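I have been trying to learn what everyone else seems to have been born knowing, namely how to have people over for dinner. My record so far is 14 invitations and 4 dinners. 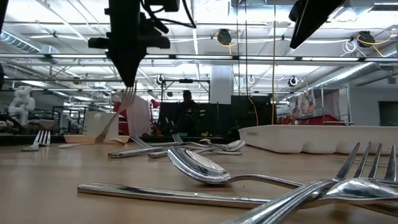
Alon Ní Mhurchú
Reluctant host, Ernwood
10/9/26

The trouble starts with the word "casual." I say casual, and then I spend a day on soup. Guests hear casual and arrive at six, or at eight, or with a cousin. 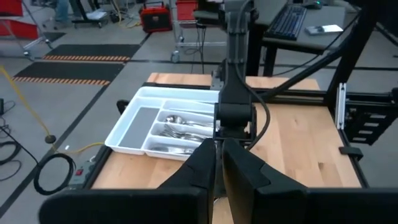

Then there is the question of what to bring. I say "just yourselves," and get four identical loaves of bread. I own a freezer, so this is fine until December - after that it's toast for everyone.

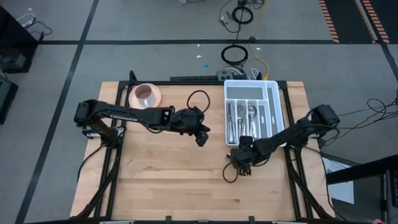 Stukholm wrote in under my last post to say that the answer is a potluck, with a sign-up sheet, and that anyone who serves soup to company deserves the bread. I'm thinking it over. The soup stays.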